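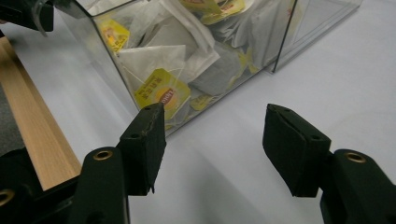
Hagos Abera wants 12 more gripper sets from Zoreck in the next budget. I'm not sold. The sticker price looks fine until you add cables, stands and replacement finger pads, and the quote has no line for pads at all.

Tea bags in a clear box are a mean little job, I'll give him that. Two hands, two grippers, paper that creases.
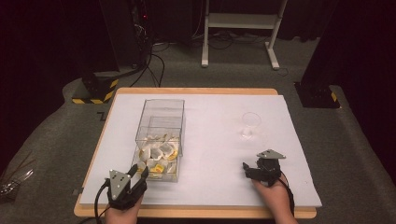
What I'd buy instead

Three sets, plus a drawer full of pads. Ama Asamoah thinks even that's generous — she's the one who signs. The rest can wait until December, when Zoreck says the new price list comes out. We'll see.

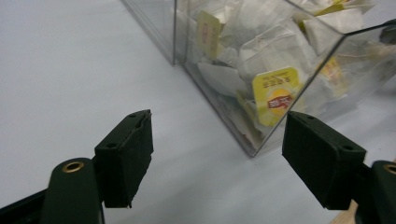
Still waiting on

A written lead time. Also the shipping charge, which was 122 dollars last time.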